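Leather strap on a Cuesta dress watch keeps going stiff – replace it or switch to a bracelet?

Posted by Clusier_fan, 9th August

Hi everyone! My husband gave me a Cuesta for our anniversary (the small one with the cream dial and the tan calfskin strap) and I love it to pieces, but the strap has gone hard as a board near the buckle. I wear it pretty much every day, in the garden too, which I know I shouldn't. The shop in Stutbridge wants $319 for the steel bracelet and I nearly fell over. A new strap from them is a lot less but I'm worried I'd be back in the same spot by February. Has anyone fixed a stiff strap at home, or should I save up for the bracelet? The lug width is 18 mm if that helps, and my wrist is on the small side.

Meinir Ruddock

Oh, I feel for you, I did the same thing to a Fokine my mother left me – wore it for everything, dishes included, and the strap was like a dog biscuit by the end of summer. Before you spend anything, try a little leather conditioner. Take the strap off the watch first so none of it gets on the case, wipe both sides with a barely damp cloth, and let it dry overnight away from the radiator. Then rub in a tiny dab with your finger, bend the strap gently back and forth, and leave it for a day. Do that 3 times over a week and see how it feels. 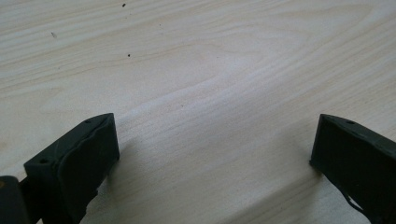 Pale wooden surface with a few tiny marks

If it's cracked on the inside, though, conditioner won't bring it back and I'd just buy a new one. You don't have to go to the brand for it! Any decent 18 mm strap will fit, and if you get one with quick-release pins you can have a cheap rubber one for the garden and keep the leather for nice. I swap mine over at the back door and it takes no time at all. Ask for a short length too, because the standard ones left me with a long tail flapping about.

gearwheel_8

get the bracelet, leather is a waste of money in summer. i've got over 800 bucks in straps in a drawer and never wear them

Tamsel

I'd be a bit careful with the bracelet on a small dress watch. I tried one on my Clusier and it made the whole thing so heavy that it slid around to the underside of my wrist, and I ended up selling it on. If you do want steel, ask the shop whether you can try it on before they take any links out – mine let me walk around with it for a few minutes. A mesh one might suit you better, and it's easier to adjust on a hot day.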